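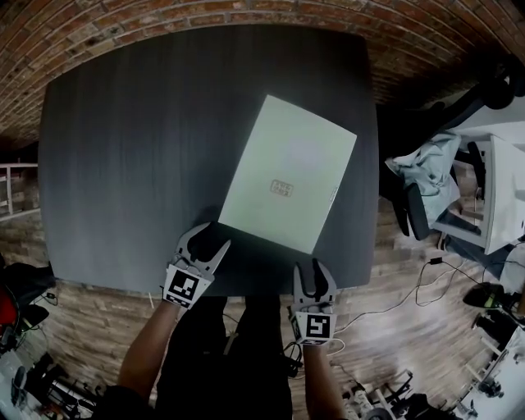 Pale green box on the dark table.

August 2019 – test kitchen notebook, Brakgate

Second go at the boxed lunch for the Kamath meeting. Order stands at 44 boxes, delivered cold, no reheating on site. Isabelle wants the grain salad kept in. Fine, but May's version went gluey by noon, so the barley is now cooked in plenty of water, drained and spread on trays before dressing.

Dressing cut back to 600 mL for the batch. Tasted flat after an hour in the fridge. Added lemon zest and more salt, left the oil alone.

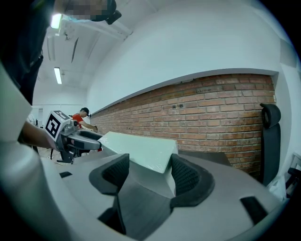
Chicken sliced thinner this time and packed on the side away from the greens. Laurier tried the roasted squash instead for the vegetarian boxes and I prefer it to the tofu. Needs something crunchy – pumpkin seeds, toasted that morning.

Cookies: the oat ones spread too much. Chill the dough overnight and weigh each at 34 g.

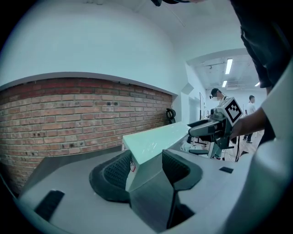 Mint-green block, side label showing.

Still to do: get the nut allergy list from Harvey, confirm the loading door, ask Ghislain if the Stellelel order can move to the afternoon van. Quote number for Kamath is 2632.

Comments

Isabelle K.: Squash gets my vote too. Can we go easier on the cumin?

Meirion: Afternoon van is full, try the early one.

Laurier: Seeds are on the Monday order.

Last updated August by L. Wong

Contact the kitchen | © Brakgate Catering | Back to top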